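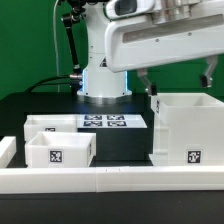 Marker pose jumps when the arm is over the large box

Tarnusine
10/5/22
Hello all. I detect the markers on the boxes with a fixed camera, then the planner moves the gripper above the large box. For the small box the pose is stable. For the large box the yaw flips between two values, and the planner makes a new path every time. I already run a median filter over 16 frames and it did not help. Is it the calibration?

kayode_o
Flip between two values is the usual ambiguity of one square marker seen nearly from the front. A median filter will only choose one side, sometimes the wrong one. Does your solver return both solutions with the reprojection error? Print them.

Dobos
I would check calibration first. On our cell the same symptom was a bad focal length, and I lost two weeks on filters.

kayode_o
Bad focal length gives you a wrong distance. It does not give you a jump in yaw. I do not agree that he should recalibrate before looking at the two errors.

Tarnusine
I printed them. The errors are almost equal for the large box, and for the flat panel with four markers there is no jump at all.

kayode_o
Then it is clear. The panel is solved from 16 corners together. For the box, use the side marker also, as one rigid body with the front one.

Dobos
The side marker is seen narrow and at an angle, its corners will be noisy. I would lock the yaw after the first good detection and stop replanning while the gripper is above the box.

Tarnusine
But if the box is pushed, a locked yaw is wrong and I will not know it. I will try the two markers first, with lower weight for the side one.

Kayode Ogunleye (kayode_o)
Good. Please post the log also when it fails.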